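Vallejo Lagoon sand mining dispute

The Vallejo Lagoon sand mining dispute was a disagreement over a plan to dredge sand from a coastal lagoon and the barrier beach in front of it. The plan was put forward by Dasero, a construction materials company, and was opposed by fishing households in the villages of Kunton and Nilis, as well as by several local conservation groups. The permit application was refused on November 3, 2020.

Location

Vallejo Lagoon is a shallow body of brackish water separated from the sea by a narrow strip of sand. It has one permanent inlet, at the southern end, and a second that opens only after heavy storms. Kunton lies on the landward shore near the permanent inlet. Nilis is farther north, where a small river enters the lagoon through a belt of mangroves.

The lagoon covers 2,065 acres at high water. Most of the bottom is fine sand and silt, with seagrass beds in the clearer water on the seaward side. The beds shelter young mullet, snapper, and shrimp, and green turtles feed there for part of the year. Shorebirds nest on the upper part of the barrier beach, mainly at the northern end, where there is little foot traffic.

Proposal

Dasero's application covered 1,051 acres, made up of the central part of the lagoon and a section of the barrier beach. The company planned to use a suction dredge to lift sand from the lagoon bed and pump it to a washing plant on the shore south of Nilis. Washed sand would have been trucked inland for use in concrete. Water from the plant was to be held in settling ponds and then returned to the lagoon.

Work was to be carried out in 2 phases. The first would have been limited to the lagoon bed. The second, on the beach itself, depended on the results of monitoring during the first. The company said that the dredged areas would refill naturally with sediment from the river and that seagrass could be replanted where it had been lost. It also offered to rebuild the landing at Kunton and to widen the road between the two villages.

Opposition

Objections centered on three matters: fishing, erosion, and drinking water.

Fishing households said that dredging would cloud the water and bury the seagrass. Most boats at Kunton are small and work inside the lagoon, and their owners cannot easily move to the open sea when the inlet is rough. Maximiliano Escobar, a net fisherman who spoke for the Kunton landing at the public hearings, told the panel that the lagoon was the only place his neighbors could fish in winter.

The second concern was the barrier beach. Natalina Tedesco, a coastal geologist, submitted a written report arguing that the beach and lagoon bed share the same supply of sand. According to the report, deep pits in the lagoon would draw sand from the back of the beach, and a strong storm could then cut a new inlet opposite Nilis. The report also noted that an upstream dam had reduced the amount of sediment carried by the river, so that the pits would refill more slowly than the company expected.

Residents of Nilis raised the third issue. The village draws its water from shallow wells, and several had already turned salty during dry years. Opponents said that the application contained no study of groundwater near the proposed washing plant.
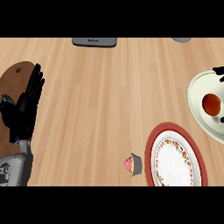
Not all residents opposed the plan. Some shop owners and truck drivers supported it because of the jobs it would bring, and a petition in favor was presented at the second hearing. Supporters also pointed out that the road flooded often and that no other funding for repairs had been found.

Decision

The regional permit office refused the application on the grounds that the environmental study was incomplete. Its decision named the lack of groundwater data and the absence of a sediment budget for the lagoon. It did not rule on whether dredging could be allowed in principle, and it left the company free to apply again with further studies.

Dasero filed an appeal in December and later withdrew it. The company kept its lease on the land set aside for the washing plant, which was never built.

Aftermath

Following the decision, the two villages agreed on a joint set of rules for the lagoon. Nets are not allowed in the northern seagrass beds during the spawning season, and taking sand by hand for household building is limited to a marked stretch near the southern inlet. Beach profiles are measured at 5 stations along the barrier, using posts first set up for Tedesco's report.

The road was repaired in sections with public money. The landing at Kunton was not rebuilt.

See also

Barrier beach
Coastal erosion
Sand mining
Seagrass meadow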